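The summer Gaurav Garg turned the spare wing of the Berkeck repair shop into what he called the bench, he was supposed to be choosing between two grippers, and he had until the end of July to do it. One was the Skullard, a suction tool, quiet and a bit smug. The other was the Drarneck, which had two fingers and a temper. The shop needed one of them for the board line and couldn't pay for both, and his boss, who was a kind woman and a tired one, had said she would sign whatever he put in front of her so long as it fit on a page.

He had been at it long enough that the tools had become people to him. He knew how this sounded, and he told his father about it anyway, on the telephone in the evenings, while the rice cooked and the window stood open over the parking lot.

"The Skullard lost another one," he would say.

"Lost it where?"

"Let go of it over the tray. It's all right, the boards are scrap. But it lets go so gently, Papa, you'd think it was doing you a favor."

His father had spent his working life fitting lenses into eyeglass frames in a narrow shop with a bell on the door, and he had opinions about holding small things. He believed that most of what people dropped, they dropped from gripping too hard. He also believed that no machine would ever set a lens, and Gaurav, who loved him, had never once argued the point, though he had seen a machine do it at a trade show and had stood there watching for most of his lunch hour, feeling like a traitor with a sandwich.

The notebook for the trials was a fat green thing that had started life as a recipe book. His mother's handwriting ran through the first few pages (dal, a lemon pickle, something with okra that she had crossed out and then, apparently, forgiven) and after that came his own, smaller and more worried. He had planned on 600 lifts for each tool. The Drarneck had finished its share early in the spring and then gone on a little, because Gaurav kept wanting to give it one more chance, and its column ended at 658. It was a good column. The fingers were strong and sure on anything with an edge, and they were wonderful with the wire bundles, but a round board offered them only its rim, and now and then they would pinch a part that sat too close to it. He had written "pinched" so many times that the word had stopped looking like a word.

The Skullard's column was shorter and harder to read. On 2026-05-21 it stood at 201, and beside that number he had drawn a small cup of tea, which meant he had gone and had one.

Suction, he had discovered, was mostly a matter of where you asked. The red boards had parts scattered all over them and a hole right through the middle, so the natural place to lift from was the one place that had nothing there. You had to come in to the side and find a clear patch, and then the weight hung unevenly and the whole board leaned as it rode across to the tray. It made him hold his breath. He had caught himself tilting his own head to match.

"So lift it from two places," said his father.

"There's only one cup, Papa."

"Then go slower."

"I'm already going slow."

"Slower than that," said his father, and there was the clink of a spoon, and then a long story about a Mr. Gautam who had brought in his grandfather's spectacles wrapped in a wedding napkin. Gaurav had heard it before and was glad to hear it again.
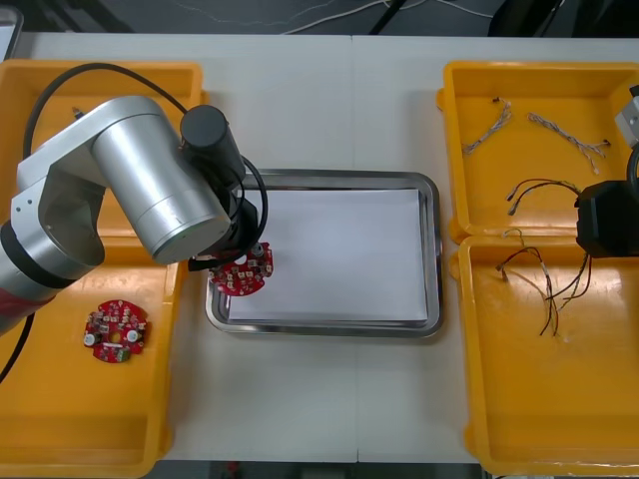
The next morning he cut the travel speed by 30 percent, and felt foolish doing it, and then pulled up his stool and ran the boards through again from the top of the page. He didn't write anything for a good while. The arm went over and came back, went over and came back, and the compressor muttered under the sink, and at some point the mail arrived and he signed for a box that turned out to belong to the dentist next door.

When he did pick up the pencil, it was to write "still leans," and then, after some thought, "doesn't seem to mind."

His boss came by a little before lunch with her coat on. She stood behind him and watched three boards go across without speaking, which for her was a considerable silence.

"It looks nervous," she said at last.

"That's the way it carries them. I've gotten used to it."

"And the other one?"

"The other one never looks nervous. It just breaks things sometimes."

She laughed, and put a hand on his shoulder, and asked if he wanted anything from the bakery. He asked for the almond kind, if they had it, and something plain for later. Then he turned the page, ruled a fresh column down the left side, and started the next tray.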